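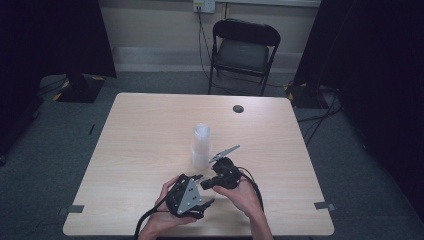

Why do basketball players bounce the ball?

If you have ever watched a basketball match, or played one in the playground at lunchtime, you will have noticed that the player with the ball keeps bouncing it. Bounce, bounce, bounce, all the way up the court. It looks like rather hard work, doesn't it? So why not simply tuck the ball under your arm and run for it, as you might in rugby?

Well, the rules won't let you! Bouncing the ball as you move is called dribbling (which has nothing to do with babies, I promise), and it is the only way you are allowed to travel along with the ball in your hands. If you hold it and keep on running, the referee will blow the whistle and call "travelling", and the other team gets the ball.

There is another rule that catches out nearly everybody when they start. Once you have stopped dribbling and caught the ball in both hands, you can't start again. You have to pass it to a friend or have a shot at the basket. If you forget and begin bouncing once more, that is called a double dribble, and it is the other team's ball again. Oh dear!

My neighbour's grandson, Jaxon Bergeron, plays for the under-tens at Wilside, and his coach, Inês Paiva, has taught them all a lovely trick called pivoting. When you have stopped, you keep one foot planted on the floor as if it were glued there, and you may step the other foot about as much as you like. You can turn right round to look for someone to pass to, and so long as the glued foot stays put you haven't broken any rule at all.
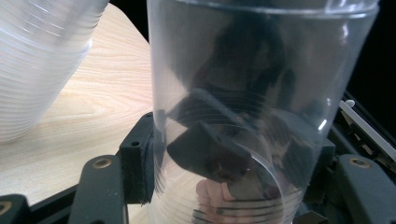
A tall, clear plastic cup.

Would you like to try dribbling yourself? Push the ball down with your fingertips, not your palm, and bend your knees a little. Keep the ball low, near your waist, and try to look ahead of you. That last part is the tricky bit, as your eyes will want to peep at the ball! Inês asks her players to do 40 bounces with one hand and then 40 with the other, and if the ball runs off under a bench they just fetch it and carry on from where they were.

Words to remember

Dribble: to bounce the ball with one hand as you move.
Travelling: moving with the ball without dribbling.
Pivot: to turn with one foot kept in its place.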